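March, early evening
By the Trarkuncombe diarist

Allotment again, and my back knows all about it. I went up after lunch meaning to stay an hour and came home when the light went, with mud up to the knees and one glove (the other is in the compost, I'm fairly sure, and it can stay there).

The broad beans are up! Well, most of a row is up. The far end by the water butt has sulked all month, and I had a poke about and found three beans sitting there as hard as the day I put them in. I've filled the gaps with the last of the packet and put netting over the lot, which the pigeons will treat as a hammock.

I'd promised myself I would finish edging the path, so of course I dug over the potato bed instead. Plot 372 has the worst soil on the whole Dindlow side, all clay and bits of old plate, and I wouldn't swap it. I turned up a blue and white piece with half a bridge on it and washed it under the tap straight away. It's gone in the jar with the others. Then a robin came and stood on the fork handle for ages, so I had to drink my tea standing up.

The seed potatoes are still in egg boxes on the spare room windowsill, growing those knobbly purple noses. I want them in by the end of the month if it ever stops raining. Last year I went too early, got frosted, sulked, and ended up buying potatoes at Mutoslow market like everybody else.

Spent far too much of the evening with the Nishimura seed catalogue. It says their climbing squash can reach up to 900 grams a fruit, and I have talked myself into a packet, and then into a second packet of something with stripes. Where they're going to climb is a question for May.
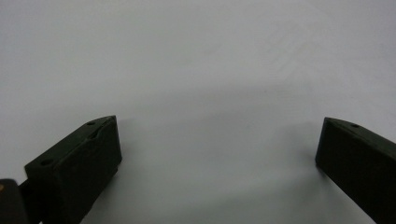

Onion sets next, 60 of them, and they want to go in while the ground is soft. I've always just shoved them in by thumb, and I've always had half of them lifted out again by the blackbirds by breakfast. Spacing is my other trouble, as I start off generous and have them packed like commuters by the end of the row. I could do with an open gap to judge by, like the one between those two dark blocky fingers facing each other over the white, and then every onion would get the same bit of room. A lolly stick will have to do. I've got a drawer full.

Bath now, then beans on toast, and I must remember to bring the fleece in off the line.

Recent entries
The shed roof, part two
Leeks, and what became of them
A wet walk to Dindlow
Marmalade that didn't set

Last updated: March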